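Bench notebook, chores project
September, started writing about 4 pm, coffee number whatever

OK so I promised myself I'd write this one up while it's still fresh and not three weeks later from the log files like last time.

The question on the whiteboard is still the same one: can the thing tidy a table. I don't mean a demo table with three foam blocks on it, I mean the kind of table you'd find in a kitchen or at the end of a packing line, where stuff has been dumped by a person who was thinking about something else. I go back and forth on this practically by the hour. This morning I was a yes. Right now I'm a "mostly, if you're patient and you own the objects."

Where we are: Prandus (the new planner build) is running on the bench machine, and the old Donati grasp set is still underneath it. I wanted to swap both at once and got talked out of it, which was correct, I'd never have known what broke what. The Donati set has 461 grasps in it after I threw out the duplicates. I thought it had more. Somebody please check I didn't throw out good ones, the pruning script was written late and I was hungry.

Speed first, because everybody who walks past asks about speed. It's slow. I can clear a table faster with my off hand while on the phone. I've stopped caring about that for the house case - if it takes all night to put the kitchen back together while you're asleep, who's counting? The shop floor is a different story. The Vendport folks want mixed returns sorted out of totes into bins, and they have a person standing there right now who is really, really good at it. She doesn't look at half of what she picks up! Her hand just knows. I watched for most of an hour on the visit and came home a little depressed, to be frank about it.

What I keep noticing is that the hard objects aren't the ones I'd have guessed. I'd have said glass, anything breakable. But a rigid round thing is fine as long as you come at it square and don't get greedy with the force. What gets us is everything that's half full or half soft. Tubes. Bags with air in them. Bottles that are mostly empty and take off rolling when you so much as brush them. The shape the planner has in its head and the shape that's there after first contact are two different shapes, and Prandus doesn't re-look until the lift. I've got a note in to change that. It should peek again right after touch, before it commits.

Force settings, for whoever picks this up after me: I capped the close command at 500 for the soft list and left it at 3000 for the rigid list (raw controller units, don't ask me for newtons, we still haven't done the calibration and I'm embarrassed about it). The jump between the two is silly and I know it. There ought to be a middle list. Cardboard boxes would go in there, the long thin kind that foil and baking paper come in, which are stiff one way and cave in the other.

Also: the cloth. I love the cloth, I'll defend the cloth. It keeps small things from skating off when a finger bumps them and it's closer to a real home than a bare bench. But it does bunch up if the fingertips come in too low, and then everything sitting on it shifts a bit and the planner's map goes stale. I raised the approach height by 2 mm and that felt like cheating and also felt great. Needs a lint roller, too, the depth view picks up fuzz.

Object choice. I've been going around the building and my own kitchen grabbing whatever's lying around, and I want to keep doing it that way. Whenever we buy a nice matched set, we end up tuning to the set. Current rule is a mix of food, bathroom, office and lab stuff, all on the table together, nothing lined up. Clear things have to be in there every time. I know they wreck the depth image, that's why they have to be in there. 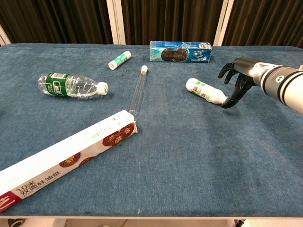

The other thing I want to get down is the order problem. A person clearing a table does the easy wins first and makes room, or else grabs the one annoying thing and gets it over with. Either way there's a plan, even if you'd never call it that. Ours goes by grasp score, so it'll happily reach over two things to get to a third, and on the way back it has a full hand and less clearance than it came in with. I tried a dumb fix, a penalty for anything with a neighbor close by on the approach side, and on paper it looks good. Haven't run enough of it to say more than that.

And then there's where things go. Picking up is half a chore. The cookies go in the cupboard and the glue goes in a drawer and the toothpaste goes in a whole other room, and right now all of it goes in the same gray bin, so what we've built is a machine that moves a mess. For Vendport that's close to OK, they'd be thrilled with three bins and a reject pile. For a house, no. My sister's kids can already do that part.

So, my answer as of today. Shop floor, known items, somebody nearby to bail it out: yes, soonish, and I'd put my name on that. Kitchen table with whatever's on it: not yet. Picking one soft thing off a cloth without squashing it: I think we're close, and I wouldn't have written that in the spring.

To do:
- second look after contact, before lift (Prandus)
- make the middle force list, start with long boxes
- calibrate the darn hand
- more runs with the neighbor penalty, and write down the seeds this time
- recheck the pruned Donati grasps, narrow cylinders especially
- ask Vendport if we can borrow a tote of their real returns
- lint roller

Leaving the bench machine on overnight, it's re-scoring grasps. Please don't close the terminal on the left monitor.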